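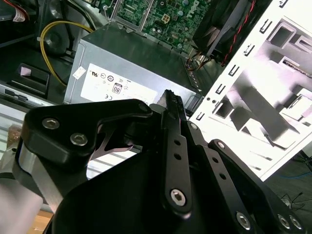

Inside a desktop computer case, with the silver power supply unit.

Questions about computer repair at Irnlow

Do I need to book before I bring my computer?
No. You can come to the counter at any time when the shop is open. For laptops with a broken screen please write to us first, so that we can check if the part is in stock.

How long does a repair take?
Most desktop computers are ready in 2 working days. If we must order a part from Heltton, it can take up to 9 working days.

What do I pay if you cannot repair it?
You pay only the check, 8 euros. When you accept the repair, this amount is taken off the final bill.

Will my files be safe?
We do not delete anything without your written agreement. Still, please make a copy of your important files at home before you come. We can also make the copy for you, but this is a separate service and you should ask for it at the counter.

Should I bring the cables?
For a desktop, no, we have our own. For a laptop, yes, please bring the charger.

Do you buy old computers?
Not since June. The Zudomis shop in Nedeljković Street still takes them.

How long is the guarantee?
One year on new parts. Used parts have 50 days.

Last changed: 14/02/2024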